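Ilse had fourteen tomato seedlings on the windowsill at Gullora and she was in love with every one of them! November at last – warm soil, long evenings, magpies carrying on in the gum. She knelt at the first bed with her sleeves rolled up and dug like a kid at the beach. Valentin leaned over the fence with his tea, grinning at the colour of her knees.

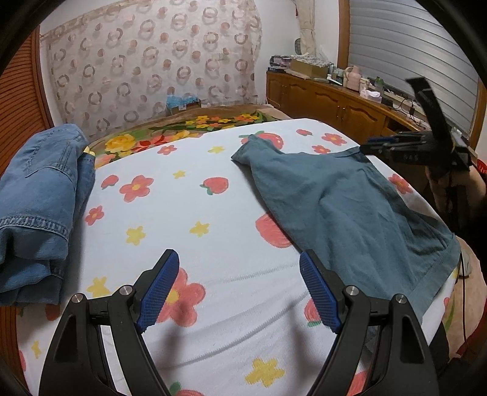

"How deep do they go?" he called.

"Right up to the first leaves," said Ilse, and reached for the next pot.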